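Search this blog
Type and hit enter

Night guard, week three

I finally gave in and got the night guard. My dentist at the Bredine clinic had been after me since November, and after I cracked a filling on a piece of toast (toast!) I ran out of excuses. It came to 400 dollars with the molds, and it arrived in a little blue Skenard case that snaps shut so loudly it wakes the dog.

The first few nights were strange – I drooled, I lisped at my poor husband, and twice I found the thing under my pillow in the morning. By the second week I had mostly stopped noticing it, and my jaw doesn't click at breakfast the way it used to.

Cleaning is the part I keep fussing over. I tried the Cruickshank tablets, 100 to a tub, and they do a nice job but leave a minty taste I don't love at bedtime. Most mornings now it's cool water, a soft brush and a drop of dish soap, then I let it air dry with the lid open. Don't use hot water, by the way. My sister warped hers that way and had to start all over with new molds.

If you've worn one for years, do tell me how long yours lasted!
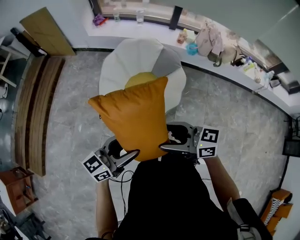 Get new posts by email
We use cookies to remember your settings. OK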